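Rapport de projet – Confort acoustique d'une salle de travaux pratiques
Encadrement : Heike Janssen

2. Méthode de mesure

La durée de réverbération a été déterminée par la méthode de la réponse impulsionnelle intégrée. La source est une enceinte omnidirectionnelle Stöcker, alimentée par un balayage sinusoïdal logarithmique. Le signal est capté par un microphone de mesure placé successivement à 3 positions, à hauteur d'oreille d'une personne assise. Le traitement a été réalisé avec le logiciel Dasia, qui fournit le T20 par bande d'octave.

Le volume de la salle, obtenu par relevé au télémètre laser, est de 200 m³. Les parois sont en plâtre peint, le plafond en béton brut. Le mobilier a été laissé à sa place habituelle pendant toutes les mesures, la configuration vide n'ayant pas d'intérêt pour l'usage visé.
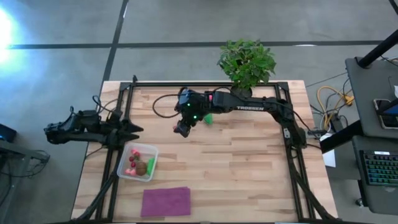

Le bruit de fond a été relevé en fin d'après-midi, ventilation en marche, puis ventilation arrêtée. Dans le second cas, le rapport signal sur bruit dépasse le minimum requis pour l'évaluation du T20 dans toutes les bandes à partir de 250 Hz. La bande de 125 Hz a été écartée : la décroissance y présente une double pente, que nous attribuons à un mode propre peu amorti.

3. Résultats

À 1 000 Hz, la durée de réverbération moyenne est de 1,4 s. L'écart entre positions reste faible, sauf à 250 Hz, où la position proche de l'angle donne une valeur nettement supérieure aux deux autres. La valeur visée par le cahier des charges est de 0,8 s. La formule de Sabine conduit à une aire d'absorption équivalente de 23 m² dans l'état actuel, contre 40 m² à atteindre – soit 17 m² à ajouter.

4. Solutions étudiées

Deux produits ont été comparés. Le panneau Moremo, en laine minérale, se fixe directement au plafond. Le baffle Pandthorpe se suspend verticalement et expose ses deux faces, mais sa pose suppose de déplacer une partie des luminaires. Les coefficients d'absorption utilisés sont ceux des fiches techniques, sans vérification en salle réverbérante. 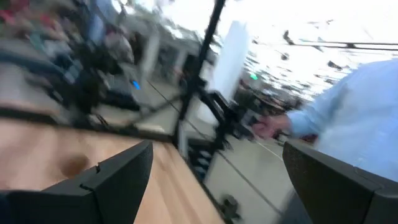 Avec un coefficient de 0,85 à 1 000 Hz, la surface de panneaux nécessaire est de 20 m². Ce calcul néglige l'absorption du plafond recouvert, très faible pour du béton. Il suppose également un champ diffus, hypothèse discutable dès lors que toute l'absorption est concentrée sur une seule paroi. Une répartition entre le plafond et le mur du fond serait préférable et limiterait le risque d'écho flottant entre les murs parallèles.

Le coût des panneaux, hors pose, s'élève à 524 euros. Nous n'avons pas obtenu de prix pour les baffles avant la remise du rapport. La variante en panneaux est donc la seule chiffrée, et c'est sur elle que porte la simulation de l'annexe B. Une nouvelle série de mesures est prévue en juin, aux mêmes positions de microphone et avec le même signal d'excitation.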